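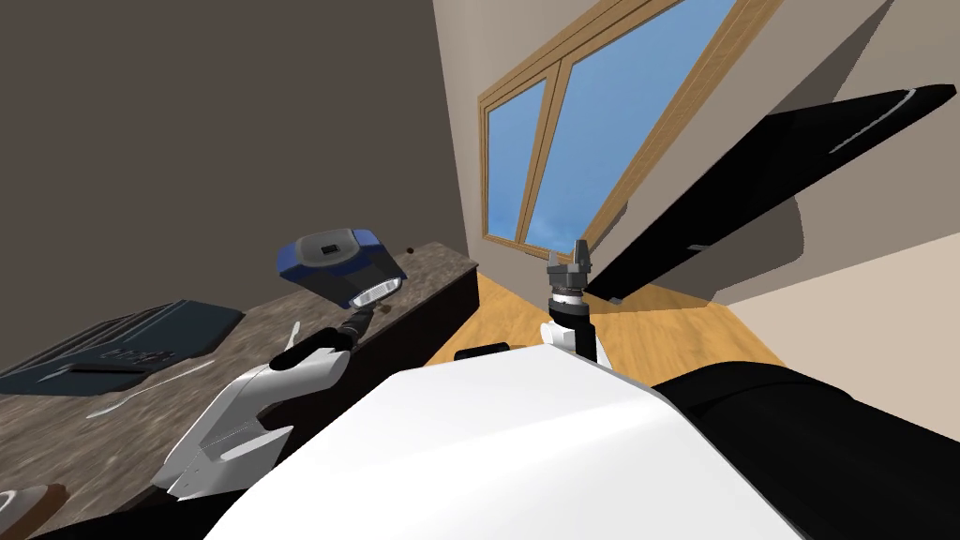
Documentary Into Fiction
Week 4 handout – Casting from real life
Sowmya Palaniappan

Last week we ended on the question I love most in this whole course: what happens when a documentary director makes a first fiction feature and brings the old habits along? This week we get to watch it happen!

Screening
Cabral, 96 minutes, shown in full. Please don't read reviews first. The director spent two years filming dock workers for a nonfiction short, then went back and asked six of them to play people a bit like themselves. Watch the kitchen argument closely (you'll know it when it comes). The lines were never written down. The cast had a situation, a reason to be angry and a pot of soup, and the camera ran for 39 minutes. About four of those made the final cut.

Terms for this week
Nonactor: a person with no training or screen credits, cast for who they are. Some of you wrote "amateur" in your responses, but that usually means someone who acts for fun, so keep the two apart.
Street casting: finding performers in public places, with no agents involved. It can take ages. For Prerel, the casting team met 269 teenagers before choosing two sisters from the same bus line.
Scriptment: part script, part treatment. Scenes are described in prose and dialogue is only sketched in.
Long take: you know this one already, but think about why it suits nonactors so well – they get time to forget the marks on the floor and start listening to each other.

Points for discussion
Who owns a story that a performer tells about their own life? Both Cabral and Prerel gave cast members a story credit, and Skasham didn't. Does that change how you feel about the bedroom monologue in Skasham? It changed a lot for me, and I still think it's a wonderful piece of acting.
Is a shaky camera a sign of truth, or just a style we've learned to read that way?

To do before week 5
Find a stranger's conversation you half remember and write it up as a one-page scriptment. Change the names and the place. Keep it under 20 lines of speech, and bring two printed copies so we can read them aloud in pairs.
The reading is chapter three of the course pack, up to the section on rehearsal.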